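Home | News | Programs | Contact

Print this page | E-mail this page

Vistlow Public Library — posts, September

1/ The Gimton branch will open until 10 p.m. on weeknights during the fall study period. Regular hours apply on weekends.

2/ Group study rooms may be booked for up to 2 hours. Please bring your library card to the desk.

3/ Covered drinks are permitted on both floors. Water is available to all patrons at no charge.
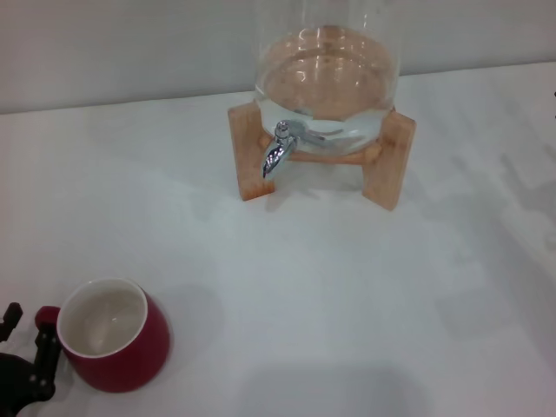 Glass water dispenser on its wooden stand.

4/ Last year 312 students registered for evening study. Registration is again free — forms are at the desk and online.

5/ Questions may be directed to Sabine Hinrichs, Branch Services.

Comments (3)

stosari_mum: Is parking open late as well?

R.G.: Glad to see the later hours back.

Vistlow Public Library: The Görtz Street lot stays open until closing.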